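Matik Recorder and Replay Tools: Frequently Asked Questions

Last updated: 18 Nov 2019

Matik is the software we use to record two-handed demonstrations with hand-held grippers, line up the camera streams, and turn the result into something a planner or a learned policy can use. These are the questions we get most from groups setting it up for the first time. Installation is covered in the setup guide.
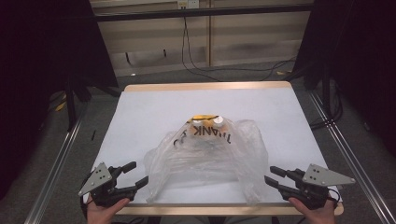
Plastic bag handling with a pair of hand-held grippers.
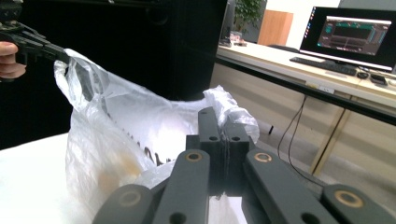 Which tasks does Matik support?

Any task you can do with two grippers at a table. The recorder does not know what the task is. You give each session a task name and it is stored with the episodes. Most of our own testing has been on soft items such as bags, cloths and sleeves. Rigid objects are easier and need fewer changes to the default settings.

How do I start a session?

Start the recorder, wait until every stream in the status list turns green, then press the space bar. Press it again to end the episode. If you press D within 7 seconds of ending an episode, it is marked as discarded. Discarded episodes stay on disk until you run the cleanup command.

How are the camera streams synchronized?

Each frame gets a time stamp from the host machine when it arrives. Matik then estimates a fixed delay for each camera from the calibration clip and subtracts it. Frames that are more than 33 milliseconds from their nearest match are dropped. If you see a lot of dropped frames, check first that two cameras are not sharing one USB hub.

Do I have to redo the calibration clip every time?

Only if a camera has been moved, replaced or plugged into a different port. We record a new one at the start of each day out of habit. It takes less time than finding out later that one was needed.

Tracking is lost in the middle of an episode. Why?

The usual cause is that a wrist camera has too little fixed background to work with. A large bag or cloth held close to the lens can fill most of the view, and the tracker then starts to follow the material. Set "background_only" to true in the tracking section. This masks out anything that moves differently from the room. It is slower, but for soft items we leave it on. Plain walls and very bright table surfaces also give the tracker little to hold on to.

Can I use the gripper width as a contact signal?

For thick or rigid items, yes. For thin film, no. The reading with a layer of bag between the fingers is too close to the reading with nothing there. The Tudier labeling tool lets you mark grasp and release by hand, and Matik will read those marks on import. We label this way for all bag tasks.

Does the planner model the bag?

No. The planner only handles arm motion, joint limits and collisions with the table and between the arms. The shape of the bag is left to the policy. A mesh model was tried in an early version and removed in October. It was too slow to update and was wrong as soon as the bag folded over itself.

How many episodes do I need?

It depends on the task. Our current bag set has 391 usable episodes, and that was enough for the policy to learn the approach and the first grasp. Opening the bag is still unreliable. We plan to go to 2000 before changing anything in the network.

Will replay work on my arms?

Replay has been run on the two-arm setup at Juvholm and in simulation. For other arms you need to supply a robot description file and a tool offset for each side. Run "matik check-reach" before the first replay. It lists every episode with a pose the arms cannot get to.

Replay looks right in simulation but the real gripper closes late.

Raise the "grip_lead" value. It sends the width command ahead of the arm pose to make up for the delay in the gripper driver. Change it in small steps and test with the arms at low speed.

What file format is used?

One folder per episode, with a video file for each camera and one table of poses and gripper widths. The export command writes a single packed file for training. Exports made with the old Hallgrímsson converter can still be read, but they have no grasp labels and will load with that column blank.

Where do I report a bug?

Use the issue tracker. Attach the session log and the config file, and say which version you are running. Please don't attach whole episodes unless we ask for one.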